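Keeping cells in the freezer, and writing it down

I have been going through the liquid nitrogen tank at work this month, and I want to put some notes here before I forget how it went.

Our lab has 1,418 vials on the inventory sheet. Most are human cell lines, frozen in batches by people who have since moved on. My job was to check each vial against the sheet and decide what to keep. I started on a Thursday and thought I would finish the first rack by lunch. I got through two boxes.

The labels are the main problem. Marker pen fades, and tape comes off in the cold. A lot of the older vials just have initials and a passage number. I found 100 vials marked "good ones" with no cell line at all. Adwoa Ametepe, who ran the culture room before me, kept a paper notebook, and her pages matched up with nearly every box she filled. Without that notebook I would have thrown out a whole shelf.
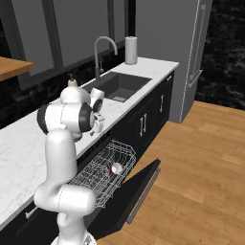

The second problem is identity. A name on a tube doesn't tell you what is growing in it. Fast-growing lines get into slow ones, and after a few passages the slow one is gone. We sent a first set out for STR profiling, which compares short repeated stretches of DNA against a reference. Two of our kidney lines came back as the same line. One of them had been used in a student project for most of a year, so that was not a fun email to write.

I also tested everything we thawed for mycoplasma. It doesn't turn the medium cloudy, so you can have it for months and not know. Three lines were positive. I bleached those and wiped down the incubator, the hood and the water bath.

We now use printed cryo labels, and each vial gets a line name, passage number, date and the initials of whoever froze it. No new line goes in the main tank until it has a profile and a clean mycoplasma test. Until then it stays in the small tank by the door.

I have 300 vials left to check. After that I need to sort out the donor paperwork for the primary cells, and some of that is in a different building.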